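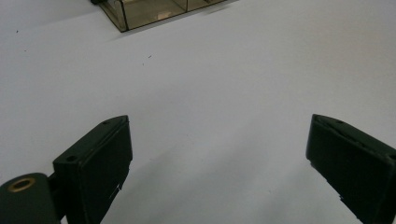 Ticket: Station rule 16, cable routing for hand-held grippers
Product: Kumeo two-handed station
Site: Ambrose
Opened: 22nd July
Status: Resolved, document change pending
Priority: Normal

Description from site

Dear Vorholm support,

we kindly ask for a clarification of the station rules, second edition. Our recordings are refused in the review with the remark "rule 16 not fulfilled". The text of the rule is: "Cables shall be kept away from the working area." We do not understand what is the working area. Is it the board only, the board with the table, or everything inside the black frame? The operators on the early shift read it one way and the late shift reads it the other way, so the same set-up is accepted in the morning and refused in the afternoon.

We have also one practical question. If the cable must not touch the board at all, the operator has to hold the arm high, and after 40 minutes this is tiring for the shoulder. Please advise.

Reply from support

Thank you for the clear report. Please send the version of your checklist and tell us if the cables are fixed at any point between the gripper and the wall.

Reply from site

Checklist is Puvico version 2, the one from December. No, the cables are not fixed. They hang free from the gripper and the rest is on the floor. We tried tape at the table leg, but it came off on the carpet side and we removed it again.

Reply from support
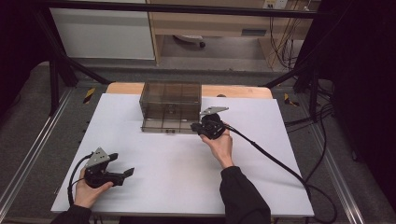 Working area, in the sense of rule 16, means the part of the board where the objects are placed and where the jaws can meet. It does not mean the full board. The wording is too short and we will change it. A cable may cross the board if it stays behind the hands, on the operator's side, and if it leaves the board at the nearest edge. The right-hand cable is a good example to discuss with your shifts: it goes down across the board and over the right edge, and the clear brown box is further away near the far edge, so there is no conflict with the rule. The left one loops down past the left edge, and this is also accepted. What we do not accept are the loose cables on the floor beside the board. They are a matter for rule 2 (walkways), and the reviewer should have written that number.

Please do the following:

1. Leave 600 mm of free cable between the gripper and the first fixing point. With less, the operator feels a pull at the wrist.
2. Put the first fixing point on the frame, and never on the board or on the table leg. Use a soft strap. Tape is not allowed under the rules.
3. Bring the floor cables together along the rail and cover them where people walk.
4. Before each session, open both grippers fully and move them once to every corner of the board. Nothing should pull or catch.

Concerning the shoulder: the arm does not need to be held high. The cable may rest on the board.

Reply from site

Thank you, now it is understandable for both shifts. We mounted the straps on the frame and repeated the corner test with two operators. On the left side the strap was too low and the cable caught under the board edge, so we moved it higher. After this it was free. The floor cover is ordered. Until it arrives we keep people out of the right side during sessions.

One more question: shall we send again the refused recordings?

Reply from support

Yes, please send them with this ticket number in the comment field. Those refused only for rule 16 will be reviewed again with the new reading. Where the floor cables are the reason, the recording itself stays valid and only the station gets a remark.

Internal note: new text for rule 16 passed to the editor of the third edition. Puvico checklist line to be split in two, board and floor.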